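Grullstead open day - quick notes before I forget

Got there late, missed the welcome. Parking was a mess. Went straight in to the hall where Antonina Prokopenko was already running the kids through the opening number of the fall musical. Piano only, no mics. 160 seats, old fold-down ones, most of them taken by parents.

What I wanted to see was how they rehearse with a mixed group. Short answer - in blocks. Chorus learns its parts downstairs with Daryna, speaking roles stay up on stage, then everybody together for the last half hour. Scripts in hand till September, which surprised me. We make ours put them down way earlier.

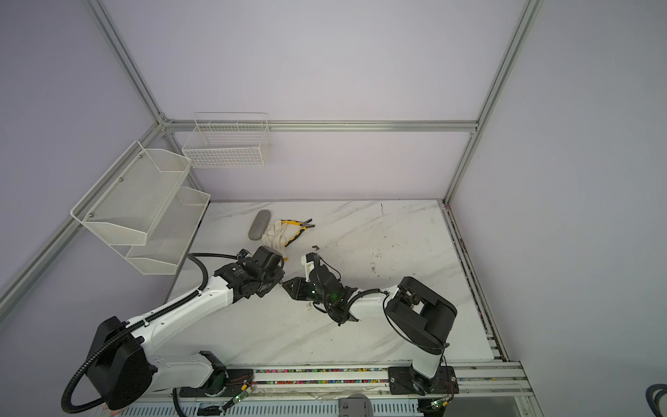

Costume room next. Over 1000 pieces, all on rails by size and not by show. Svitlana Polishchuk runs it and lends to other schools, 7 day limit, you wash it yourself. Asked about the peasant skirts for our spring show. She said email her, so I will. Lots of capes. Too many capes probaly.

Then a short talk on sets. Flats are kept plain and repainted every year, same hinges, same braces. Siobhán Cronin showed how the cottage wall turns around to be the inn. Two eighth graders did it in the dark without dropping anything, got a big hand.

Didn't get to the lighting demo, ran out of time. Coffee was fine, cookies gone by the time I got there.

To do - skirts, ask Daryna for her warmup sheet, measure our stage agian. Their wings are a lot deeper than ours so the turning wall may not fit.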